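2 min read

Thu 14 July – Berkden node, ledger sync

Restarted the Brilteck test chain after the Vogler patch. It stalled at block 1197 again, same as in February. Raised the peer timeout to 60 seconds and it ran on.

0 comments

Girnach wallet course: 105 sign-ups, so the sandbox needs more test coins before we open it. The slide on key pairs still confuses people. Will try a mirror like the oval one on the white vanity table – anyone can look at the reflection, only the owner holds the face. Faucet script still to do.
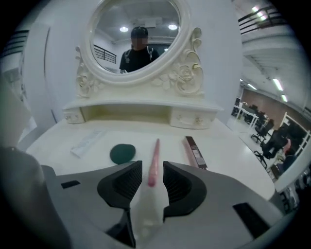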